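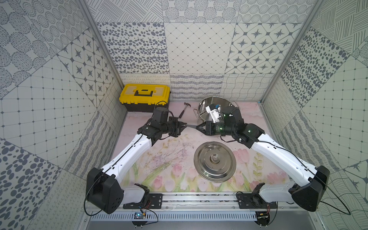

Two-arm rod hold, Horkari vs Trelura fingers

parsons_rail
10/10/18
Spent the evening trying both finger sets on the same job, holding a thin metal rod between the two arms. Horkari fingers first, then Trelura, 4 runs each. The Trelura pads grip harder but the rod kept rolling on me whenever the wrists weren't lined up. Horkari let it slide a little and I liked that better, weird as it sounds. Anyone else?

tulip2948
Not weird, but I don't agree. If it rolls, your wrists are off and the softer fingers are just hiding it. I'd recheck your zero before blaming the pads.

gantrygoat
What force limit are you at? I ran Trelura at the stock setting for nearly 7 months and it was way too tight for anything skinny. Backed it off and the rolling mostly quit.

parsons_rail
Stock, yeah. Never touched it - didn't know you could without the Pandis controller.

gantrygoat
You can, it's in the config file. Mine's at 158 now. Save a copy of the old one first!

tulip2948
Still say zero the wrists. Lowering the force on a crooked setup means you drop pots later.

parsons_rail
OK OK, I'll do both, wrists first. Does the zero stick after a power cycle or do I redo it every time?

gantrygoat
Sticks on mine.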